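8/5/26

Finished the queue log for Litudier. One counter open, 1,461 arrivals, mean service time 80 seconds. Utilisation sits close enough to 1 that small gaps in staffing produce long waits, and the waits take far longer to clear than the gaps that caused them.

Nele Van Dijk reran my figures with 2 counters fed by a single line. The mean wait fell by much more than half, as the standard model says it should. Separate lines did worse at the same load. I had the variance term wrong in October, so ignore the table in that post.

Still to do: the Birnov data, which is logged in whole minutes and needs cleaning.
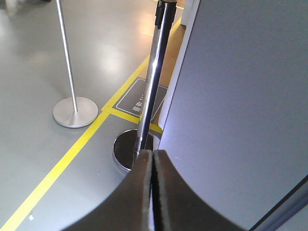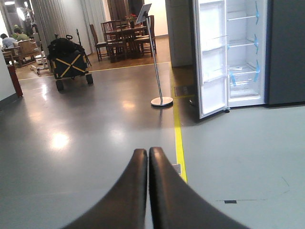 Stanchion base (first) and yellow floor lines (second).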